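Leneck introduces matt-finished Grurside table top for shared workrooms and kitchens

September - Furniture maker Leneck has added a pale wooden table top to its Grurside range of work tables. The new top is intended for shared workrooms, teaching kitchens and packing areas, where a table is wiped down several times a day and has to be put back into use quickly. It replaces the white-coated top supplied with Grurside tables up to now, which will remain available as a spare part.

The Grurside top is supplied in a single light shade and a single matt finish. Leneck decided against offering a gloss version after trials in which users reported glare from overhead lamps when reading labels and cutting lists. The finish is applied in 2 coats, with light sanding between them, and is left to harden for 7 days before the top is packed. No stain is used at any stage. Small differences in tone between one top and the next are therefore to be expected and are not treated as a fault under the warranty.

Grain is selected for appearance but is not matched. Straight grain, cathedral figure and a mixture of the two are all accepted, and a customer ordering several tables for the same room should expect each to look different. Knots that are open or loose to the touch are rejected at the sorting stage. Customers who need tops of similar figure placed side by side can request this when ordering - the request adds to the delivery time and cannot be guaranteed.
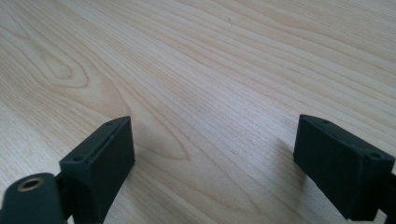 Grurside table top in the pale matt finish, showing cathedral figure running out into straight grain.

The finish was developed with Zindico, which supplies the coating and carried out the wear testing. Test pieces were put through 4000 wiping cycles with a damp cloth and a mild washing-up liquid, then checked for loss of coating, raised grain and change of sheen. Zindico recorded no break in the coating on any of the pieces. A slight increase in sheen was measured towards the end of the test and falls within the limit set by Leneck for the range.

The top is suitable for food preparation with a board, for paper and textile work, and for light assembly. It is not suitable for use as a direct cutting surface. Hot pans should be placed on a stand, and standing water should be wiped up on the same day. Bleach, scouring powder and abrasive pads will damage the matt surface and should not be used. Local repair is possible with the Zindico touch-up kit, although a repaired patch may look slightly brighter than the surface next to it until it has been in use for a few weeks.

Fitting to existing tables

The new top uses the same fixing positions as the earlier white-coated version and can be fitted to any Grurside frame, including those with the folding leg set. Fitting takes 2 people. The slotted brackets must be left loose enough to allow the wood to move with changes in humidity - overtightening is the most common cause of bowing in tops returned to the workshop. Replacement brackets are included in the carton, together with a printed sheet giving the tightening order.

Tops are packed flat with card edging and should be stored flat until they are fitted. Leneck recommends leaving the opened carton in the room overnight before starting work.

First installation

The first full order has been delivered to Kassab, a shared workshop and teaching kitchen, where the new tops have replaced the white-coated ones in both rooms. Kassab asked for a surface that would show spilled dye and sauce clearly enough to be dealt with at once, without the cold appearance of the earlier tops. Feedback from the site will be used to revise the care sheet.

Price and availability

A complete Grurside table with the new top costs £1489, including VAT and excluding delivery. The top is also sold separately, with prices on request. Orders are open now through Leneck and its approved dealers. Finish samples are available free of charge to trade customers.

Press contact: Leneck Press Office | © Leneck. All rights reserved. | Back to top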